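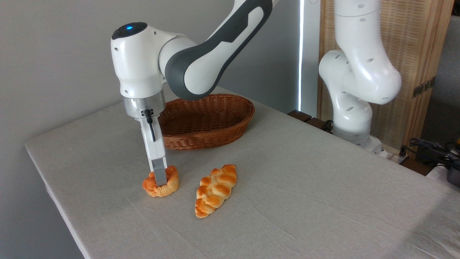 Oval wicker bread basket, with a round flaky pastry and a braided loaf on light gray cloth.

Stivholm Oval Bread Basket

I went through a lot of bread baskets before I settled on the Stivholm for the shop, and I'm so glad I held out for it! It's a shallow oval with a rolled rim and a tight diagonal weave, in a reddish brown that makes anything golden look fresh from the bakery - even the rolls I forgot to buy until 5 in the afternoon. We get ours from Paulauskas, and they come in packs of 4 if you're setting up a café counter.

I use mine at home for knot rolls, mostly. Line it with a napkin if your bread is very buttery (mine always is), and the crumbs shake right out over the sink.
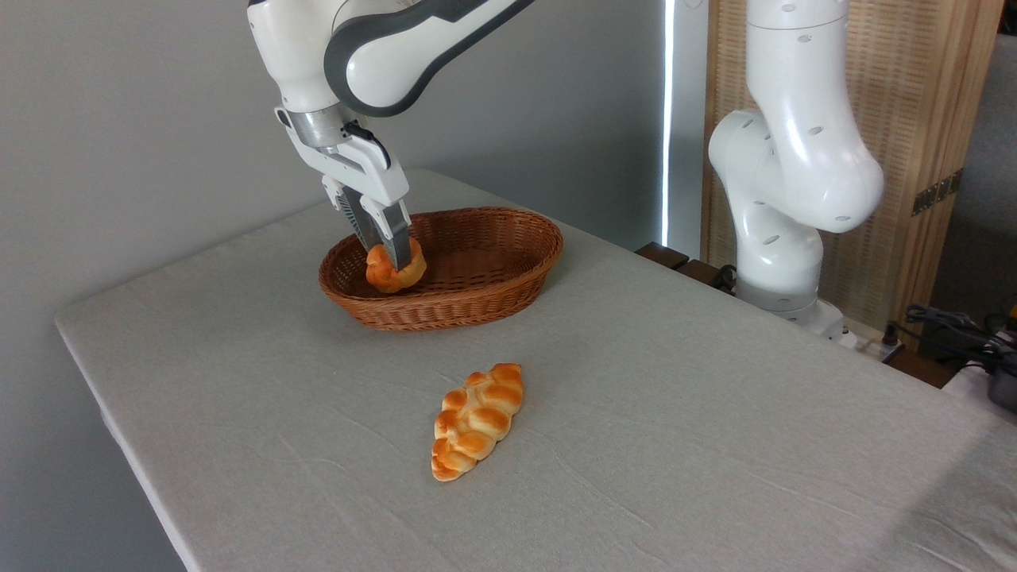
Care and ordering

Wipe it with a damp cloth and let it air dry. Please don't put it in the dishwasher - I tried that in July with an older Cova basket and the rim never sat flat again. Single baskets ship in 4 days, cafe packs in 5. The bread isn't included, sorry! If you'd like the Gukov liner to go with it, add it at checkout and I'll tuck it inside the basket.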